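Cubes on the Table – A Gallery from the Zudurell Puzzle Club

Welcome to our favorite page on the whole site! We started the club in July with a borrowed folding table and a shoebox of puzzles, and by 10 December 2024 the shelf had grown to 56 pieces. People kept asking to see them, so I finally sat down and put this together. Most of the captions are mine (Delia), with a few notes from Aicha Bennani, who knows far more about the insides of these things than I ever will.

The members' cubes get turned constantly. They are lent out, dropped in bags, passed down to little cousins and brought back needing a drop of oil, and we love them for it. If you come to a meetup you can pick up any one of them and start turning.

A scrambled three-by-three is my favorite thing to look at before a solve. Every one is a new mess! Blue in the center, with red, white, green, orange and yellow gathered around it, and that round center sticker makes it so easy to see which color the face belongs to.
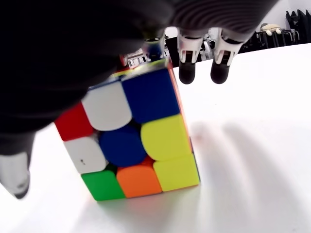 Where should a beginner start on a mixed-up cube?

Start with the center pieces. They never move in relation to each other, so a blue center means that face will end up blue. Pick one color, build a cross around its center, then fill in the corners. Most of our new people get that first layer done in an evening, and the cheering is loud.

The rest of the page is short notes on other favorites from the shelf. Come and try them in person, they are so much better in the hand.

The Setetti four-by-four
No fixed centers on this one, so you have to build them yourself before anything else makes sense. Johanna Zürcher solved it on the train home and sent us all a message in capital letters.

The Manurung pyramid
A great first puzzle for younger kids. The tips spin freely and can be fixed last, and the whole thing turns with a lovely soft click.

The Rinutia mirror block
All one color, with pieces of different thicknesses, so you solve by shape. Mathias Hämmerli does it with his eyes closed – 13 minutes is his best so far and he would like everybody to know it.

The swap box
Spare stickers, springs, screws and a few orphaned corner pieces. Lizelle Zulu rescued three cubes out of this box over the summer, and all three are back on the shelf and turning beautifully. If you have an old cube with peeling stickers or a stiff layer, bring it along and we'll have a look.

New arrivals go up here when I get to them. Aicha is sorting out a big donation at the moment, 26 twisty puzzles in one carton, including a few she has never seen before!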